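Water bottles are back at the Usarine reading room

10 August 2018

If you came by the Usarine reading room in May, you'll remember the heat. I do! I sat through a two-hour talk on old railway maps with nothing to drink but the last inch of cold coffee in my thermos, and I wasn't the only one fanning myself with the program. So I'm very happy to pass on that bottled water is now part of every evening event, starting this week, and it's free with your seat.

The idea came from Asuka Sasaki, who runs the evening talks and has been asking for this for longer than I've been writing these little updates. She finally got a yes in July, and the first delivery came up the stairs on Tuesday's list of things to do and was put away the same afternoon (eighteen packs, up two flights, and yes, my arms still hurt).

Stelmakh, the grocery on the corner, is supplying the water at cost for the rest of the summer. We bought 363 bottles to begin with. Asuka thinks they'll see us into the fall. I think she has never watched our chess group on a warm night, but we'll see.

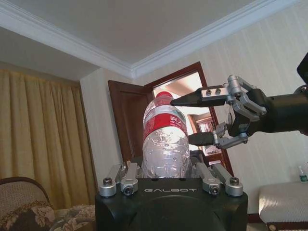 Red cap, red and white label: one of the bottles in the room with the striped wallpaper.

You'll find the water on the side table as you come in. Please take one when you arrive and hang on to it, and if you want a second, go right ahead after the break. Caps on while you're near the map cabinets, please. Yevdokiia Dmytriv looks after the maps and she is a very kind person, but a wet map is a wet map.

For the empties there's a blue crate out on the landing. Squash them flat and put the caps back on, which is how the recycling people at Rereritz like to get them. We had a bit of a muddle over this with the juice bottles last winter, when a whole crate came back to us with a note taped on it, so it would be great to get it right this time.

A few people have asked me about refills instead. I'd love that too! There's a tap in the kitchen and you are always welcome to fill your own bottle there, before the talk or during the break. Yevdokiia is also getting prices for a proper filter jug, and if the numbers look good we may switch over once the bottles run out. The cheapest one she's found so far is 87 dollars with a spare cartridge, and I've told her to keep looking.

The door to the hall will stay open during talks while the weather is this warm, so do keep your voice down if you step out for a stretch. You can hear everything in there, including (sorry) my phone call about the parking permit last week.

Next up is the Kondik slide evening, with pictures from the old market square and a few words from the family that ran the shoe stall. Doors open at 8, seats are first come, first served, and it was almost full last time, so come early if you like sitting near the front. I'll be the one by the side table handing out water.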